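Sorting Small Parts on One Table: Our Project Report

By the Grendton Tray Team | December | Print this page | E-mail this page 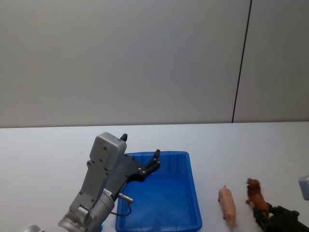 We picked sorting as our project topic after a whole semester of losing screws. Our shared bench at Grendton had a coffee can of mixed hardware on it, and every build started with somebody dumping the can out and digging. We wanted to find out how much time a plain tray on a clear table would save, and it ended up being the most fun we've had in a lab class!

What we set out to do

The question was simple. If every small part for a job starts in one shallow tray, does the job go faster than when the parts start in a can? We also wanted to know if tray color matters, so we compared a blue tray with a clear one and a white one.

Our parts came from the Bralico kit closet (washers, hex nuts, short bolts, plastic spacers). We logged 1,186 picks over the project. A pick means one part taken from its container and set down in the right cup. Dropped parts didn't count until they made it into a cup, which caused a few arguments early on.

Setup

We cleared everything off the table that wasn't part of the run. Before that we'd been working around notebooks and a glue gun, and our first practice times were all over the place. Once the clutter was gone the numbers settled down so much that we threw out the practice data and started over.

The tray has low walls, so you can reach in from the side without bumping your wrist. We tried a deeper Sowah bin too and really disliked it. Parts slid into the corners and stayed there.

Results

Of the 1,186 picks, 722 were from trays and the rest were from the can. Tray picks were faster for every one of us, and the gap was biggest with washers, which stack up and hide under each other in the can.

Color mattered more than we guessed! Silver parts were easiest to find against blue. In the white tray, the plastic spacers (also white) practically vanished, and one run took 13 extra seconds on spacers alone. The clear tray landed in between, depending on what was under it.

Problems we ran into

Light was the big one. Late in the afternoon our own shadows fell into the tray and our times got worse, so we moved the last set of runs to 10 a.m. We should have done that from the start. Also, our Skameo timer app rounds to whole seconds, so the very short picks are less exact than we'd like.

Next steps

We'd love to get to 2,000 picks and add a tray with dividers. The coffee can has been retired and now holds pencils.

3 comments | 17 shares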